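What Is a Motherboard?

Last updated: Apr 14, 2025

A motherboard is the main circuit board of a computer. Every other part connects to it. Thin metal lines called traces carry signals between the parts. Some large boards have more than 2,000 small components soldered on.

The processor does the calculating. It fits into a square holder called a socket. In an LGA socket the pins belong to the socket – the processor has flat pads on its underside. The pins bend easily and should never be touched.

Memory goes into long, thin slots called DIMM slots. Latches at the ends hold each memory stick in place.

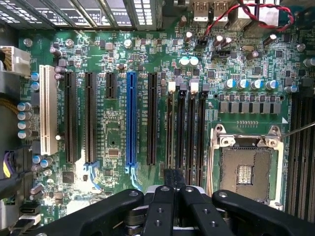 Expansion slots take extra cards, such as a graphics or sound card. PCI is the older type. PCIe is newer and faster, and its slots come in short and long sizes. A long x16 slot is normally used for graphics. Slot colors vary from maker to maker, so check the printed label or the manual.

Text by Leif Hjaltested

Related
What Does a Processor Do?
Memory and Storage: 2 Different Jobs
5 Parts Inside a Desktop Computer

This site uses cookies. Read our cookie notice.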